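Friday, late

Home at last, shoes off, and I have to write this down before I sleep or I'll forget why I'm so pleased.

We passed 48 folds of the puffy jacket today. 48! When Jozef first put "down jacket" on the list in September I thought he was teasing me. T-shirts were hard enough. A T-shirt at least stays where you leave it. A down jacket breathes back at you – you press one side flat and the air goes and lifts the other.

The new rule is the one Parveen and I argued over all last week, which is that we stop telling people how to fold. Up to now we had a fold sheet, with steps, and everybody followed the steps, and the demonstrations came out beautifully alike, and the policy trained on them fell over the moment a sleeve landed somewhere new. So for the Murkia set we only give a goal (folded, zipper inside, smaller than the mat) and the person with the grippers gets there however they like. Parveen thought the data would turn to soup. I thought so too a bit, privately.

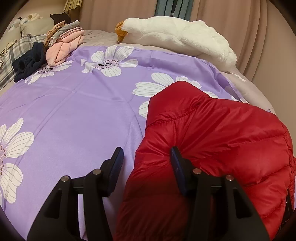
I did the first hour myself and my wrists know it. You learn so much by doing it with two fingers a side! My real hands would smooth the jacket with a flat palm and I never noticed until I had no palm. With the grippers you have to pinch, drag, let go, come in again lower down. I found that if I take hold of a stitched line, the fabric follows, and if I take hold of the fat part between the lines it slides out from the pads. Hayley found the same thing on her own without my saying a word, and Keegan does something else entirely, a sort of shove and tuck with the fingers nearly closed. Three people, three habits, same goal. That is exactly the spread we were missing.

Now the good part. Ojārs had the results from the small test waiting when I called him at four. He trained two policies on the same number of demonstrations, 193 each, one from the old scripted set and one from the free set, same network, same training time, nothing else changed. Then he ran both on the arms at Gradevau with the jacket dropped any old way on the table. The scripted one did fine when the jacket happened to land face down with the sleeves out, and otherwise it pawed at the air where a sleeve ought to have been. The free one tried again. It missed, went back, got hold of the hem and carried on. He said he laughed out loud in the lab. I made him send me the clips and I've watched the best of them on the train so many times that the woman next to me asked what it was.

I must be careful here. It's one jacket and one evening of trials, and Ojārs was choosing the starting positions himself, so he may have been kind without meaning to be. Jozef wants them drawn at random next time, and he's right. He also wants somebody who hasn't seen the training data to judge what counts as folded. Fine, fine. But I saw that thing go back for the hem!
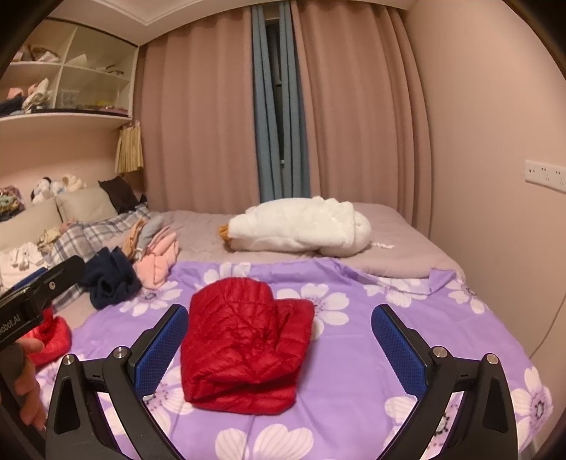 Where it still goes wrong is the last squeeze, when the air has to come out. People lean on the jacket for this. We lean without thinking, and the recordings only have where the hands went, with nothing about how hard they pushed. So the policy puts the fingers in the right place and rests them there, very politely, and the jacket stays fat. Hayley's idea is to go slower at that step and push down further than feels natural, so that the depth of the movement stands in for the force. Parveen's idea is proper sensors in the pads, and she has already written to Batora about a price. I'd like to try Hayley's first, it costs nothing and we can start in the morning.

Also to sort out: the time stamps from the two grippers drifted apart again in 4 of the recordings. Keegan thinks he can line them up afterward from the moment both hands close at the start. I hope so, two of those were lovely ones.

I should read the Li paper again too, the part on recovery. I remember them cutting out the failed grasps before training and I want to check. We nearly did that ourselves in the spring! If the fumbles are where the going-back comes from, I want every one of them kept, mine included, and mine are very ugly.

Hands sore, tea gone cold. Alarm set for seven.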